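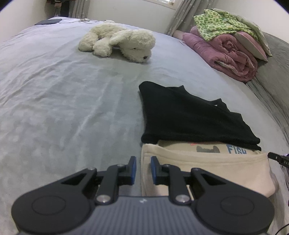 Page last changed: August

Your questions about the Dumine airfield noise and carbon program

I'm Josiane Hervieu, and I look after the neighbor mailbox at Dumine, our little regional airport. I get a lot of the same questions, so I've put my answers in one place. If yours isn't on the list, write to me and I'll probably add it (this page has grown a lot that way!).

Why does a small airport bother with a carbon program?

Small airports burn a surprising amount of energy just standing still. We light the apron, heat a terminal with very tall ceilings, and run ground vehicles all day in winter. When we added up our first full year, the airport's own operations came to 1,506 metric tons of carbon dioxide. I'd guessed a lot lower and lost a lunch over it.

Does that number include the planes?

It doesn't, and I get a grumpy letter every time I say so. The 1,506 is what we control directly: our buildings, our trucks, the electricity we buy. Aircraft fuel gets reported on a separate sheet. You can ask me for that sheet too and I'll send it, but please don't add the two together and put it on a yard sign. They're worked out in different ways, and the airlines' part has some of our ground power in it already.

What have you changed so far?

The big one was the heating. The old boiler in the east wing is gone and we have heat pumps now, made by a company called Skemero. After that we swapped three diesel baggage tugs for electric ones. The drivers complained for a week that they were too quiet, and now they fight over who gets them. The apron lights are next, but we're waiting on poles.

What is Costache, and why is it on the signs?

Costache is the name of the ground power system at gates 1 and 2. A parked plane can plug in and switch off the small engine in its tail, the one that makes that whining sound you hear from Orchard Road. It cuts fuel and it cuts noise, so both halves of my job are happy with it.

So why can I still hear whining some evenings?

A few reasons. Not every plane that comes in can use the plug, mostly the older turboprops. Sometimes both gates are taken and a third plane has to park out on the remote stand, where there's no power yet. And on very hot days the crew may keep the tail engine going so the cabin doesn't turn into an oven before boarding. We ask crews to limit it to 30 minutes. If it goes on longer than that, please do tell me. I need the time and, if you can manage it, which side of the field the sound was coming from.

How do I report noise?

Use the Distby form on our website. Distby is the outfit that runs our noise monitors, and the form goes to them and to me at the same moment, so there's no need to send it twice. You can also call the front desk and they'll fill it in for you, though they'll ask you all the same questions and you'll have hold music. I've heard the hold music. Use the form.

Will I get an answer?

Yes, from a person, and it's usually me. I match your report against the monitor readings and the stand log and tell you what I found. Sometimes what I found is a leaf blower. I'm not being smug about it, it has fooled me too.

Are there night flights?

No scheduled ones. Medical flights can come in at any hour and they always will, and I won't apologize for those. The mail plane lands at 5:40 in the morning and that's the earliest regular arrival.

Can I come and see the equipment?

Please do! Costel Barbu, our ground operations manager, takes visitors around on the first Tuesday of the month. You'll need a photo ID and closed shoes, and kids have to be old enough to wear ear defenders without throwing them. Costel will show you the plug-in units and let you sit in a tug. Groups are limited by the size of the van, so book through the front desk.

Do you buy offsets?

We don't at the moment. I'd like to get our own fuel and power bills down further first. My boss and I go back and forth on this one, and if we change our minds I'll change the page.

Can I get a paper copy of all this?

Sure. There's a stack at the information counter next to the car rental desk. The paper one is a bit older, so if the two disagree, go with the website.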